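Clindulby Surgical Training Center
Curriculum and Facilities Group
Minutes of the December meeting

Present: Flurina Grabner (chair), Pirmin Ammann, Embla Backlund, Narendra Kaushik
Apologies: Meinrad Wallner
Minutes taken by: Embla Backlund
Meeting opened at 2:05 p.m.

1. Minutes of the previous meeting

Approved with one correction. Under item 4, "sterile store" should read "dry store." The action on locker keys is closed.

2. Suture stock and ordering

P. Ammann reported on consumption for the term. The basic course used more absorbable suture than planned, mainly in the subcuticular sessions. Nonabsorbable stock is adequate. The current order with Aebischer is for 1000 packs, to be delivered in two lots. The second lot has been delayed and no new date has been given.

N. Kaushik asked whether expired packs could be used for knot-tying practice. The group agreed that they may be, provided they are kept in a separate marked drawer and do not enter the tissue sessions.

Action: P. Ammann to obtain a delivery date from Aebischer and to label the drawer.

3. Basic wound closure course

E. Backlund presented the revised outline. Enrollment is capped at 35. The order of sessions will be instrument handling, simple interrupted closure, mattress closure, subcuticular closure, assessment. The lecture on wound healing moves to the pre-course reading. 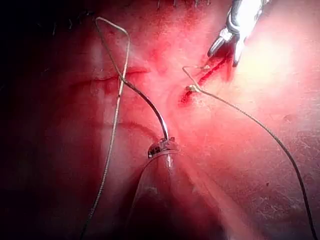 Figure 1. Narrow incision in tissue, with instrument tips above its upper end.

Discussion followed on assessment. The present score sheet gives equal weight to stitch spacing, edge eversion, knot security and time. F. Grabner considered that time is weighted too heavily for a first course – trainees hurry the last few stitches and the edges overlap. N. Kaushik preferred to keep a time limit but remove it from the score. Agreed. The limit will be stated on the sheet and assessors will stop the station when it is reached.

It was noted that two assessors had interpreted "adequate bite" differently. A written definition is needed before the next course.

Action: E. Backlund to circulate the amended score sheet. N. Kaushik to draft the definition.

4. Skills lab ventilation and lighting

The extraction fan over benches C and D remains noisy at the high setting. Dornau has inspected the housing and quoted for new bearings. The quote excludes work outside normal hours. Approved, subject to the work being done between courses.

Two bench lamps have been withdrawn because of loose arms. Replacements will come from the existing equipment budget.

Action: P. Ammann to confirm the work with Dornau.

5. Booking system

The trial of Himanano for room and bench bookings continues. Double bookings have stopped, but the system still releases a bench if the booking is not confirmed the evening before. M. Wallner had sent a written comment asking for this setting to be turned off for examination days. Agreed.

The print allowance on the shared account is 200 pages per term and was exceeded. Handouts will be sent as files unless a tutor requests paper.

Action: M. Wallner to change the release setting.

6. Any other business

F. Grabner asked that sharps containers be checked at the end of each session and not only at the end of the day. Tutors to be informed by e-mail.

Meeting closed at 3:20 p.m. The date of the next meeting will be circulated with the amended score sheet.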